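Mullenen League Shot Log: read me first

Hello! If you've found this folder you probably either play in the Mullenen women's basketball league, know somebody who does, or were sent the link by me after I cornered you at half-time. Either way, welcome. I'm Reet Kairys, I keep the scorebook for Coten, and these are the shot records for one winter season, typed up from paper.

What's in it

One row per shot. Every field goal attempt and every free throw from the league games I could get hold of, 31 games in all. Two of those went to overtime, and overtime is marked as period 5 (we never had a second overtime, thank goodness, the hall shuts at ten).

There are three files:

shots.csv is the big one and the one you want.
games.csv has one line per game: home side, away side, final score, which hall.
players.csv matches player codes to shirt numbers and teams. No names in it. I asked everyone, and enough people said they'd prefer not to that I took the lot out.

Columns in shots.csv

game_id: matches games.csv.
period: 1 to 4, or 5 for overtime.
clock: time left in the period, minutes and seconds. Please read the bit about clocks further down.
team: COT for Coten, TOR for Toreo, HEO for Heo, MUL for Mullenen Town.
player: a code such as TOR07. The number is the shirt number at the start of the season.
zone: a letter from A to H, see next section.
type: jump, layup, free, or other. "Other" is mostly hooks and putbacks, plus one heave from the halfway line that went in, and which I will be talking about until I'm old.
made: 1 or 0.
assist: player code, or blank.

Zones

I know proper shot charts have x and y positions. Mine don't. We were marking crosses on a photocopied half court with a biro, often while somebody's toddler was climbing over us, so anything finer than a zone would be pretending. A is under the basket, B and C are the left and right blocks, D is the free throw line area, E and F are the corners, G is the wings (both of them lumped together, sorry) and H is the top of the arc and anything further out. Left and right are as the shooter sees them when facing the basket.

E, F and H can be twos or threes depending on the feet. If you need points, use the points column in the second half of the season. The early games haven't got one, because I hadn't thought of it. For those you'll have to work back from the final score, and in a few cases it can't be done.

Who wrote it down

Coten home games are all mine. Away games were whoever was sitting at the table. Toreo's scorer is far stricter than I am about assists, and you can see it plainly: their players get noticeably fewer at home than they do at ours. I haven't corrected for that. I wouldn't know who was right!

Clocks

The hall at Heo has a scoreboard that sticks. When it stuck we carried on with a phone, so times in the Heo home games can be out by up to 30 seconds and occasionally two shots are in the wrong order. At the other halls I'd trust the times to within a few seconds, apart from the last minute of anything close, when I was watching the game like everybody else.

Missing bits

Page two of a Toreo against Mullenen Town game got tea on it. I've kept the first half and left the rest out. Blank assists mean "no assist" from January onwards; before that they might mean "didn't notice". Player HEO12 is two different people, as somebody borrowed a shirt, and I've never managed to untangle them.
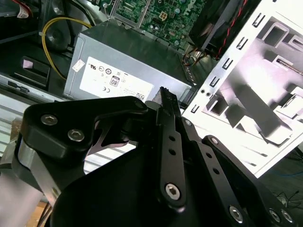
Typing up took me most of the spring. Each game was entered once by me and then checked against the final score in the book, and if the made shots didn't add up I went back through the sheet. Four games still don't add up and they've got a "no" in the balanced column of games.csv. Leave them out if you're doing anything serious, keep them in if you just want to see where people like to shoot from.

Using it

Please do! Coaching, school projects, arguing in the pub, all fine. Just say where it came from, and don't try to work out who the players are and then be rude about their free throws. Several of them are my friends and one of them is me (60 per cent from the line, thank you very much).

It isn't much good for ranking players, in my opinion. Some only turned up for a handful of games, and there's nothing in here about defence, rebounds or who was on court at the time.

Mistakes

If you played in one of these games and something looks wrong, tell me the game_id and the period and I'll dig out the sheet. The paper copies are all in a box file under my stairs. I fix things in batches and put a note in changes.txt each time, with the old value next to the new one. If you've got any old Heo sheets at home, I'd love to borrow them.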